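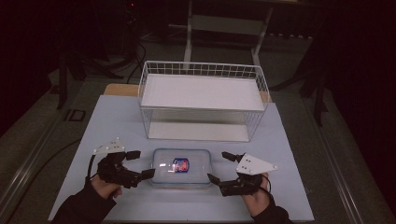 Wire basket or solid bin for lidded food containers?

oddsson_k
I keep clear plastic containers in a white wire basket on the table. A friend says a solid bin is better. Opinions?

hirnon11
Wire. You can see what's in it without pulling everything out.

Jumex115
Disagree. Small lids slip through or catch on the mesh. I went back to a solid bin in August.

hirnon11
Depends on the grid. Mine has small squares and I've lost no lids in 3 years.

oddsson_k
Mine are small too. Should I store them with the lids on?

Jumex115
Lids off, nested — you'll fit twice as many.

Kerstin Sjögren
Lids on for me. I only own five.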